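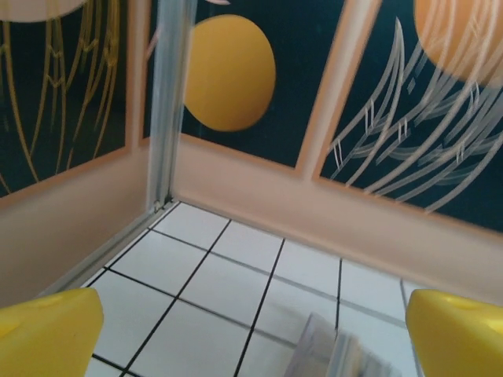

4. Registering cards and visitors

This section explains how to add a card to the Drotgate door reader, how to give a card to a visitor, and how to remove a card that is lost. Please finish section 3 (Mounting the reader and connecting the power) before you start. The reader must show a steady blue light.

4.1 Before you begin

You will need:

- the master card, packed in the small envelope with the screws
- the user cards that you want to register
- the Flerusora desk program, version 2 or later, installed on a computer in the same network
- the administrator password you have chosen in step 3.6

Note: The Drotgate controller can store 1,640 user cards. The smaller Drotgate model without network can store 331 cards and does not work with the desk program. If you have the smaller model, go directly to 4.4.

Caution: Do not punch a hole in a card. The antenna wire runs close to all four edges, and a card with a cut antenna can not be repaired.

4.2 Adding a user card with the desk program

1. Start the Flerusora desk program and log in as administrator.
2. Open the Cards page and click Add.
3. Hold the new card flat against the reader until you hear one short beep. The card number appears in the first field.
4. Type the name of the card holder. The name can have up to 30 letters. Do not use the signs / and *.
5. Choose a door group. If you did not make any group yet, choose All Doors. You can change it later.
6. Click Save. The new card works after the controller has received the data. The small arrow next to the name turns from gray to green when this is done.
7. Try the card one time at each door of the group.

Note: If you hear three short beeps in step 3, the card is already registered. Search the number on the Cards page before you try again.

Note: When many cards must be registered, you can stay in the Add window. After Save it becomes empty and waits for the next card. Mared Jarman, who wrote the first version of this guide, recommends to put the cards in the order of your name list before you begin. It is much faster than to search the list every time.

4.3 Reading distance and card holders 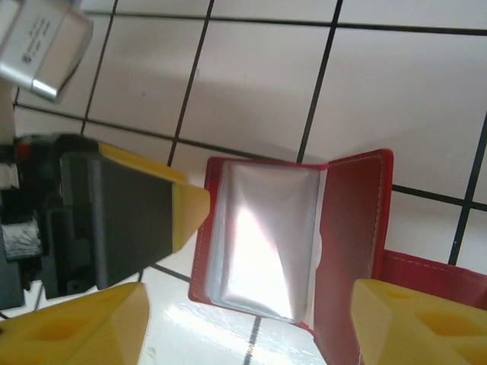 The reader finds a card at a distance of up to 4 centimeters when the card is alone and parallel to the cover. A holder makes this distance shorter, and the amount depends on the material and on what else is inside. Plastic and leather have only a small effect. Metal has a large effect, and a holder with a metal plate or a foil layer can block the card completely. With a folding holder such as the red one, which opens flat and has a clear sleeve in the left panel, put the Drotgate card alone on one side and hold this side toward the reader. If a sleeve has become wrinkled, the card can still be read through it, but a printed name or photo is more difficult to see for the person at the desk. Please do not keep two access cards one on top of the other. The reader may then answer to the wrong card, or to none of them.

Caution: Do not register a card while it is in a holder together with bank cards. Take it out first.

4.4 Adding a user card with the master card

1. Hold the master card against the reader for five seconds. The light changes to yellow and blinks.
2. Within ten seconds, hold the new card against the reader. You hear one long beep.
3. Repeat step 2 for each further card.
4. Hold the master card against the reader again. The light goes back to blue.

Cards added in this way have no name. Write down the number printed on the back.

4.5 Visitor cards

1. On the Cards page, click Visitor.
2. Register the card as in 4.2, step 3.
3. Enter the last day and the hour when the card shall stop working. A card set to end on Monday at 17:00 still opens the door at 16:59.
4. Click Save.

4.6 Removing a lost card

1. On the Cards page, search the name of the card holder.
2. Click Block. The card stops working when the arrow is green.
3. If the card is not found after some weeks, click Delete to make the place free.

If the program shows error 896, the controller was not reached and the card is still active. Check the network cable, then repeat step 2.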